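2023-10-15, story notebook 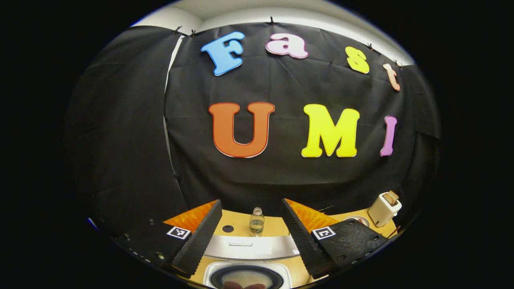 Back on the radio play today, the one told only through voicemails. I've got 139 messages in the draft and Jahangir Wickramasinghe thinks it wants 100, tops. I fought him on it for most of lunch and then cut the whole Prosport thread by myself (the gym that keeps calling about a canceled membership, very funny to me, did nothing for the plot!).

Read the Mulumum section out loud, start to finish. It drags when Ellari calls back too fast. If she answers every message right away there's no room to worry about her, so I spread three of her replies over a couple of days of story time and it plays much better. Her last one is now just breathing and a bus going by. Might be too much, I'll see how it sounds when someone else does it.

Still stuck on old Mrs. Bhuiyan. She'd never leave a voicemail, she'd hang up and send a postcard, so do we hear someone read it over the phone? Jahangir says yes, badly, with the wrong stresses. I like that a lot.

To do before November: fix the time stamps in part 2, they go backward after the wedding.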